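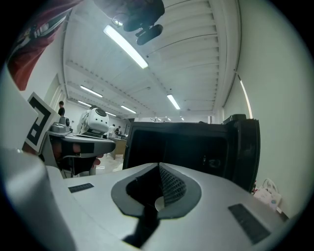
4. Recording with the hand-held pair

Before you start
Both grippers charged, both cards free. 303 takes fit on one card at the default setting. Don't try to squeeze more on.
Markers: wipe with a dry cloth. No sprays. A greasy marker gives you drop-outs, and you won't find out till Jasau has chewed through the whole batch overnight.
Sleeves: push them up if they're baggy.

4.1 Pairing
1. Switch on left, then right. Always in that order.
2. Hold both up in front of you, markers facing the head camera. Keep still till you get the long beep.
3. Short beeps = not paired. Switch both off, count to 20, go again.
4. Open Jasau on the laptop, pick the task name from the list. Do NOT type a new one. We had three spellings of "plate" last June and Wubit Assefa spent a week merging them.

4.2 Recording a take
1. Sit or stand so you can reach the whole work area without leaning. Cables off to one side, well away from your feet.
2. Put the object at its start spot. For the egg task that's one egg, middle of the plate.
3. Squeeze the right trigger twice to begin.
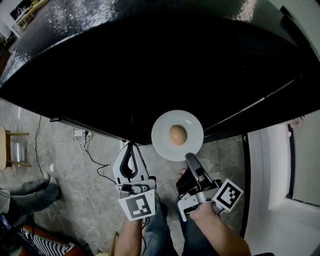 4. Do the task at an ordinary pace. Slower than you'd do it at home, but don't creep. Jerky starts get thrown out.
5. Finish with both jaws open and clear of the object. Hold for a breath, squeeze twice to stop.
6. Fumbled it? Keep the take, press F on the laptop. Failed takes are wanted, the model needs them. Unlabelled ones are no use to anyone.
7. Move the object a bit before the next go. Same spot every time teaches it one spot.

CAUTION: fingers out of the jaws while the trigger is live. The pads grip harder than they look.

Note: swap operators after 80 takes. Tired hands drift and the set goes lopsided.
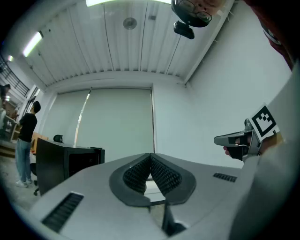
4.3 Checking the pads
Do this at every swap, and again before packing up. Ridges worn smooth means the object slips and you record a lot of slipping. Close the jaw and look at it from the palm side: the two ridged faces should come together in a V, nearly touching down the middle seam. If one sits proud, loosen the rim screw a quarter turn, reseat, tighten. Spare pads are in the Lolline box, top drawer. Tell Maya Srour when you take the last pair.

4.4 Sending it off
1. Stop Jasau before you pull teh cards. It is still writing after the light goes out.
2. Copy to the Alvarado drive, one folder per operator.
3. Fill in the sheet: task, operator, good takes, failed takes. Anything under 169 good takes stays on the open list.

Error 20 on copying: card is locked, slide the tab. Anything else, ask Isauro Gallegos at Lustisbridge, mornings only.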